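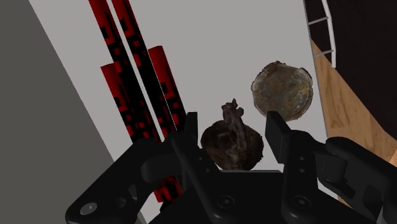

Stivby Heated Neck and Shoulder Wrap

We've had the Stivby wrap in since March and it has quickly become the thing we reach for after a long day at the desk (or in the garden!). It sits snugly round the neck, drapes over both shoulders and stays put when you get up to make a cup of tea.

There are 5 heat settings, and the lowest is gentle enough for an evening in front of the telly. The soft grey cover comes off with two poppers and goes in the machine at 30. Lovely long lead too, so you needn't sit right on top of the socket.

Weight: 850 g
Power: 100 W
Cover: polyester fleece, grey
Auto switch-off: yes, after 90 minutes
Made by: Bjarnason
Item no.: 406

Please take the controller off before washing the cover, and don't fold the wrap while it's still warm. If you have a pacemaker, are pregnant or have poor feeling in your skin, have a word with your doctor first.

The matching Kidus foot warmer is back in stock as well, in grey and dark green.

Price and stock checked Jun 3, 2021.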